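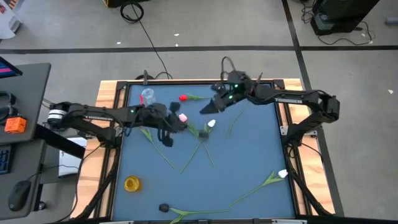
October 21, 2018

Boat shed notes, spray deck and hatch work. Typing this up before I forget what I did, so excuse the order.

The Ledard came back from the Inskip trip with the rear hatch letting in water again. Not a lot, maybe a mug's worth after a full day, but enough to soak the bottom of the sleeping bag sack, and I'm sick of it! Took the cover off and the rim looked fine. Ran a fingertip all the way round and found a soft spot on the tail side where the old sealant has let go under the lip. So it's the rim bond and I've been blaming the rubber since June (sorry, rubber).

Scraped out the old stuff with a plastic putty knife, wiped it down with alcohol twice, masked both sides and laid in a fresh bead. I went too thick at the start and had to pull a bit back out. Clamps on, light pressure only. It's sitting upside down on the slings until it cures, so please don't borrow those slings.

Also weighed the load while everything was out on the floor. Boat plus gear comes to 128 pounds without water, and around 140 with the bags full. That's more than I want to drag up the shingle at Lernthorpe alone. First things to go are the second stove and the big tarp. I keep saying I'll leave the camp chair too, and I keep packing it.

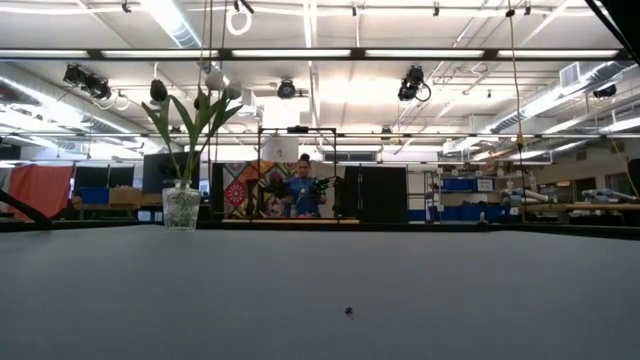
*Tulips in the glass vase, two pale and one dark.*

Spray deck next. The bungee has gone slack, so I cut a new length 2 inches shorter than the old one and threaded it dry. Way too tight, I could barely get the front on with both hands. Let it out an inch and it pops on nicely and still releases with one good pull on the loop. Did that 6 times in a row on the grass, gloves on and gloves off. The loop wants a bigger toggle for cold hands.

Still to do: float test with the hatch taped and then untaped, new foam under the left thigh brace, and ring Grosedau about the skeg cable, which they said they had and then said they didn't.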